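Tramulier Rail Pass: Rider Guide
Section 7. Adding a Night Train to Your Pass

Have your pass number ready before you begin. Night trains need a berth booking on top of the pass, and the pass alone does not let you board.

1. Sign in and open Trips.
2. Select Add Night Segment.
3. Enter the boarding station and the station where you will leave the train. Intermediate stops can be used if they are marked with a bed symbol.
4. Choose a berth class. Prices are per person, per night.
5. Enter each traveler's name as it appears in the passport.
6. Select Hold. The berth is kept for 40 minutes.
7. Pay the supplement and save the berth slip to your device.

Note: A train that leaves before midnight uses one travel day, counted on the day of departure.
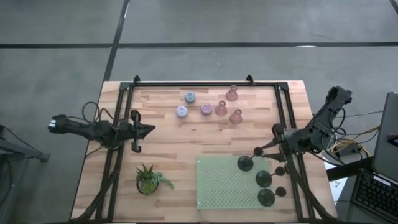
Can I change my berth after I have paid?
Open the segment, select Change Berth, and pick any open place on the same train. Changes close 40 minutes before departure from your boarding station.

Caution: Canceling a segment also cancels any connecting ferry booked with it. Rebook the ferry separately under Trips > Water.

Border crossings. On the Driltov to Kurian line, passports are checked on board during the night. Keep the passport and berth slip within reach. The attendant may hold both until morning.

Baggage. Two pieces per traveler. Bicycles must be bagged and booked as a third piece at step 4.

If the berth slip does not load, sign out, sign in again, and repeat step 7. You will not be charged twice.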